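Udis Mobile Accessories
Call for Participants: Phone Case Wear Testing

Udis makes protective cases and screen guards for phones. We are looking for people to carry one of our unreleased cases every day for 30 days and tell us how it holds up. The test is run from our office in Stisumgate and starts in June. Most of it takes place at home, so you do not need to live nearby.

The case is a two-layer design with a soft inner sleeve and a hard outer shell. We have already done drop tests on the bench. We now want to know how it does in pockets, bags, cars and kitchens, and on the nightstand.

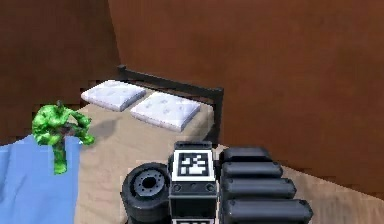 Bedroom with a dark metal headboard.

What you will do

Use the test case as your only case for the full 30 days. Take it off when you clean it, but put it back on the same phone.

Fill in a short form every evening before 9 p.m. It asks about grip, button feel, charging and any marks on the shell. Most people finish it in 5 minutes.

Send us pictures of the back, the corners and the camera opening once a week. Use plain daylight if you can and do not edit the pictures.

Write down any drops — the height, the surface and which corner landed first. Please do not drop the phone on purpose.

Mail the case back at the end in the prepaid envelope. Do not clean it before you send it. We cut up returned cases to look at the inner layer, so we can't give them back.

Who can take part

You must be 18 or older and live in the United States. You need a working phone in one of the sizes listed on the sign-up form, with no cracks in the screen or back glass. Wireless charging is helpful but not required. People who work for a phone maker or another case company can't take part, and neither can anyone in their household.

We especially want to hear from people who work outdoors, drive for a living, or use their phone with gloves on.

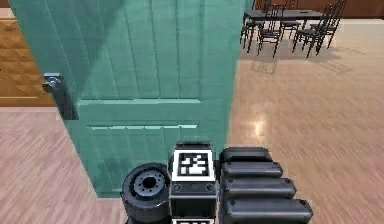

Pay

Participants who complete all 30 days receive $100, paid by bank transfer or prepaid card after the case reaches us. If you stop early but return the case, you will be paid for the days you filled in the form. You also get a retail case from our Turnport line to keep, in black, sand or clear.

We do not cover repairs to your phone during the test. Keep any insurance you already have.

How to apply

Fill in the sign-up form on the Udis website and choose "Tripathi wear test" from the list. Tripathi is our working name for the case and will not be on the package. Have your phone model ready and tell us what case you use now — brand, age and what you dislike about it.

We reply to all applicants by email, including those we can't place this time.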